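Our house rules for the arm fit on one page, and I wrote most of them after losing an argument with a black cloth. Rule 2 says to stop after two failed grasps. Dark fabric on a pale floor sounds easy until you ask where one fold ends.

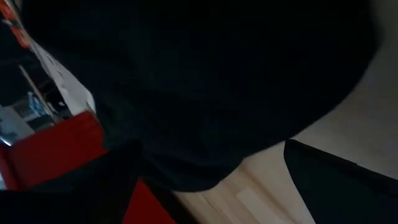 Ximena Ibarra thinks rule 2 is too generous and wants a person to step in after the first miss, with the reason written down before anyone touches the cloth. She would also like the log to stop accepting "weird" as a reason.

I've given her the log. "Weird" stays until Thursday.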